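Workshop Tips: Looking After a Pair of Hand-Held Grippers

These notes cover the two-jaw linkage type with bolted arms and soft pads, used in pairs, one for each hand. They were written around the Uver bench model. Other makes differ in screw sizes and pad fitting, so check the sheet that came with yours.

Tools

Two hex keys that fit the linkage screws, a soft toothbrush, lint-free cloth, a strip of printer paper, a small bottle of light oil, medium thread locker, and a shallow box to work in. Disconnect the power or remove the battery before putting fingers between the jaws.

Cleaning the pads

Ribbed pads collect lint and skin oil in the grooves. Brush along the ribs with a dry toothbrush first. Follow with a cloth dampened in warm water and a drop of dish soap, then a second cloth with plain water. Leave the jaws open until the pads have dried. Do not use acetone or brake cleaner. Alcohol is safe on some pads and makes others chalky, so try it on a worn one.

If a pad still slips on smooth metal after cleaning, it has probably glazed. Light sanding helps for a day or two. Replacement is the better repair.

Replacing the pads

Change both pads on a gripper at the same time. A new pad facing an old one closes off center and pushes small items sideways. Peel the old pad from the tip toward the pivot, slowly, and roll the leftover adhesive off with a thumb. Fit the new pad dry and mark its position in pencil before exposing the adhesive. Clamp lightly overnight with a folded cloth between the jaws.

Judon sells pads in packs of 12. They keep well in a closed bag away from sunlight.

Pivot pins

Hold one jaw still and try to rock the other from side to side. Any click you can feel comes from a pin or its bushing. Tighten one screw at a time, and work the linkage through its full travel after each. A jaw that stops partway or closes with a jerk has a screw that is too tight; back it off an eighth of a turn.

One drop of oil per pin is enough. Wipe off whatever comes out. Oil that creeps onto a pad will not come out again, and the pad has to be thrown away.

Thread locker goes on the screw, never into the hole. Keep it off plastic arms, some of which crack under it.

Jaw alignment

Close the jaws on the strip of printer paper and pull. The drag should feel the same at the left edge and the right edge. If one side lets go early, loosen the two screws behind that jaw, press the jaws together by hand, and retighten with the pads in full contact. Repeat the paper test at the tips only.

Checking both grippers of a pair with the same strip is useful. Two tools that grip differently are tiring to use together, and the weaker one gets squeezed harder and wears out first.

Setting the closing force

Start at the lowest setting that lifts the item. For thin rings, chain and earring posts, 12 on the Uver dial is a reasonable starting point. 50 is for boxes and bottles and will flatten a light band. After any change, open and close ten times before trusting the number.

Testing on small items

A block of wood tells you little about the tips. Use mixed shapes: something round and rigid, something flat, something flexible that tangles. Costume jewelry does this well. Work inside a shallow box with a plain lining so that dropped pieces stay put and can be seen. Lift each one straight up, hold, and set it down. Chain should be picked up by the clasp.

Cover the table with a cloth, and pull it flat under the box. A ridge will tip the box enough to send beads into one corner.

Keeping a record

Write down the pad change, the dial setting and any screw that had to be tightened. The same screw twice in a month means a worn bushing. Akgül stocks the standard size under part 507.
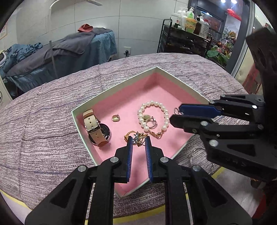
Store the grippers with the jaws slightly open. Pads left pressed together take a set along the ribs, and the paper test will then fail at the tips.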